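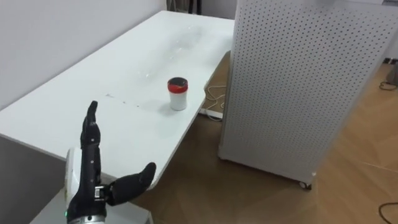 Figure 1. Right-middle cup position, head camera view, with the robot hand raised at left.

The Britosis project, prepared by Thiện Kim and Walid Kassab, examined how a humanoid robot may be taught household tasks by remote control. The operator's motions were recorded together with the camera views — 90 demonstrations in all.

A fixed camera covered the room, including the bucket held by the robot.
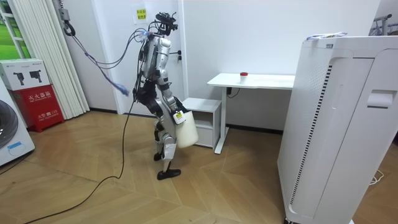

Table View

The red-lidded cup served as the visual target. Recordings of up to 200 seconds were kept for training.
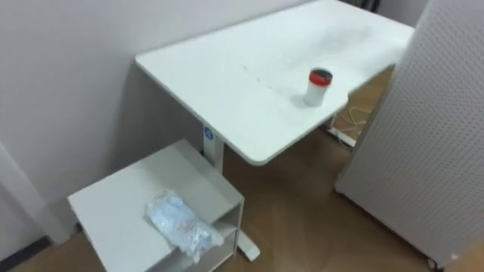 Figure 3. Head camera view of the table and cup.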